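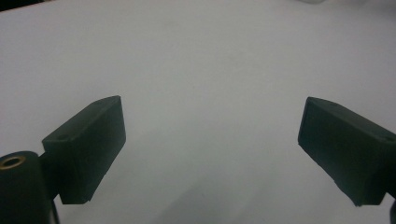
Getting marks off white benchtops and cupboard doors

Matt white shows everything. Tea rings, curry, the grey smear where a school bag gets dragged along the edge - it all sits on the surface and looks worse than it is. Most of it comes off with what you already have under the sink.

Start with the mildest thing

Warm water, a drop of dishwashing liquid and a microfibre cloth. Wring the cloth out well. Wipe in straight lines along the length of the bench and dry with a clean tea towel. A matt finish left to dry on its own will streak, and then you end up chasing the streaks.

Tea, coffee and red wine

Mix 2 tablespoons of bicarb soda with enough water to make a paste the thickness of yoghurt. Spread it over the stain and leave it for 10 minutes. Lift it off with a damp cloth, no scrubbing. Rinse twice, as dried bicarb leaves a chalky film that looks like a new stain.

Turmeric

Clean up what you can and let daylight do some of the work. A faint yellow patch near a window will often fade over a few days. If yours is in a dark corner, try the bicarb paste a second time before you reach for anything stronger.

Pen and texta

Methylated spirits on a cotton bud. Test it inside a cupboard door first, particularly on painted doors, where metho can take the sheen down or lift the colour. Dab, turn the bud, dab again. Open a window and keep well away from the stove while you do it.

Greasy fingermarks around handles

Dishwashing liquid again, slightly stronger, and an old toothbrush for the gap where the handle meets the door. Do the doors next to the cooktop weekly and the rest once a month. If the handles are screwed on from the back, take them off once a year and clean underneath.

Grey scuffs

A melamine sponge will shift them, but it is a very fine abrasive and on a matt surface it can leave a shiny spot you will see every afternoon when the sun comes in. Use it damp, with almost no pressure. An ordinary pencil eraser is slower and safer on small scuffs.

What to keep off it

Cream cleansers, steel wool, the green side of the scourer, and oven cleaner. Bleach is fine on some surfaces and ruins others, so check the care sheet that came with the kitchen. Never use it with vinegar or any other cleaner.

Hot pans

Always use a trivet. Laminate can blister and stone can crack, and neither can be cleaned away. We have a cork one on each side of the stove, bought at the markets, and they have held up fine apart from a scorch on one corner.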